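Is a two-armed robot worth budgeting for if the job is making beds?
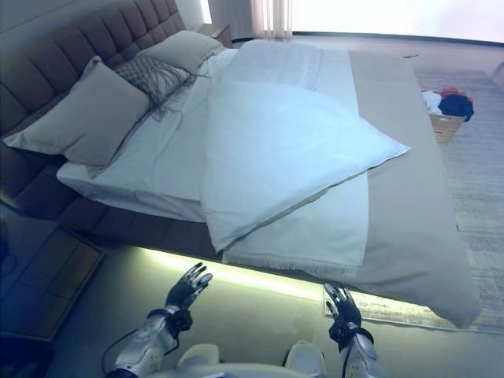 Asked by Lungile Du Plessis, 13 May 2018

I manage a few furnished rentals and Saten has quoted me 2,729 a month for a robot with two arms and fingered hands. Setup is 557 on top. The salesman talks about turnover days and keeps skipping the part where somebody arranges the pillows, the runner and a duvet. Has anyone put one of these in a budget and kept it there?

Erasto Rugemalira

We looked at the Saten and the Flivis in April and signed for neither. Get these in writing before you pay:

How long one full bed takes, fringed throws and cushions included
Who pays when a hand snags on a tassel
Whether a person has to stay in the room
What replacement fingers cost

Saten wouldn't answer the second one. I'd set 2,000 aside for repairs in the first year, and I think that's optimistic. Ask for a trial of 2 weeks in your own unit, with your own bedding. A showroom bed with one flat sheet tells you very little.

Sandhu

depends how many beds you have. for a few rentals just pay a cleaner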